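Fosuseo help desk – visitor and site support
Ticket: Battery sorting demo, open day, table nearest the entrance
Status: Resolved, one item left open
Priority: Was high at breakfast time, now low

Reported problem

Right then, putting this all in one ticket as I've had bits of it on the phone, bits on sticky notes and one bit shouted across the room. The battery sorting demo on the first table was stopping itself part way through a run. It would go along quite happily for a while, then both arms would hold still and the control page would say "target lost". Press resume, off it goes again, and then the same message a few minutes later. With 160 visitors booked for the open day (and the first group due at ten!) I did not fancy standing next to it saying "it's just having a think" all morning.

I got to the lab at 7.40 and the crew were already on the go. I had a look at the first table from the back end, down by the red bin, as that's where the stray batteries were ending up according to the message I'd been left. 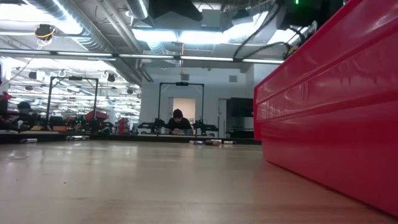

Sebastian Gavrilă
Demonstrations support, Fosuseo

So, the first thing I noticed was the spread. The demo script says the batteries go in the middle of the table and here they were strung out along the far edge, right up against the black lip. The target page draws a box on the table and anything outside that box gets ignored, or worse, half ignored. I moved them all in by a hand's width and ran it again. Better! It got through 13 picks before it stopped, and it had been managing four or five before that.

What I tried, in order

7.55 – Restarted the control page. No change. I always do this first and it hardly ever helps, but I'd feel silly if I skipped it.

8.05 – Checked the cable at the left wrist by wiggling it with the arm parked. No drop-outs in the log at all, so I left it alone.

8.20 – Rang Plornier, who wrote the sorting software for us. Lovely chap on the line, very patient with me. He asked what lights we had on and I said all of them, why? He reckoned the shine off the tabletop was being picked up as extra batteries, and when the "battery" wasn't there on the second look, it gave up. He talked me through turning the glare setting up from 60 to 79. That got rid of most of the stops straight away.

8.45 – Still the odd one. I noticed it was mostly happening when the batteries were loose on the wood and much less often when they were in a bin. We talked it over and agreed to start every visitor run from bins, two of them side by side in the middle where both arms can get at them, and keep the loose table version for the end of the tour if people ask for it.
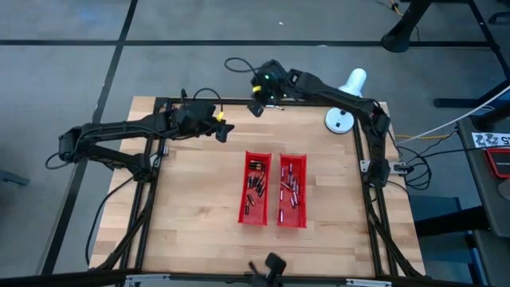
Photo: Quintanilla Workshop Services, reproduced with permission

9.05 – Ran it from the bins with nobody touching anything. No stops. Ran it again. No stops. Got a cup of tea.

9.25 – Did a practice with the guide for the first group, including the talky bits, so the arms were sitting waiting between goes as they would with real visitors. One stop, and that was me: I'd leant on the frame to point at something. Please could the guides not lean on the frame. I have written this on a card.

How it went with visitors

Really well, I'm glad to say. The ten o'clock group were 14 sixth formers from Gudton and they asked far better questions than I'd prepared for – why two arms and not one, what does it do with a battery it can't make out, can it tell a flat one from a good one (no, it can't, it only goes by looks and size). One lad wanted to know if you could beat it at sorting by hand. You can, easily, and several of them did.

After lunch we had a run of people asking for the loose version, so we tipped some out and let it have a go. It's the better show if you ask me, as there's a real mix of sizes and makes and you can see the arm lining itself up each time. Do watch the ones lying right beside the bin, like the Energizer near the bottom of it. I'd class those as the hard ones, and they're where I'd expect the message to come back if it's going to.
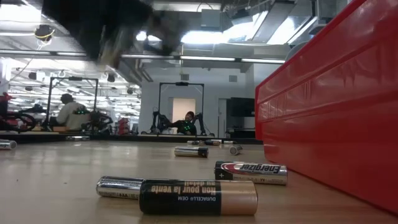 Still open

The "target lost" message doesn't tell you which battery it has lost, or where. I've asked Plornier if it can mark the spot on the control page and they've said they'll look at it for the October update. Leaving this part of the ticket open until then, please don't close it for me.

Notes for whoever has the next open day

Start from the bins. Keep glare at 79 unless the lights get changed. If you do the loose version, spread the batteries well inside the drawn box and keep them off the far edge.

If it stops, wait for both arms to settle, then press resume once. Pressing it twice queues two resumes and you'll get an odd little jerk at the next pick, which made one visitor squeak.

The card about leaning is in the top drawer of the guides' desk, with the spare lanyards.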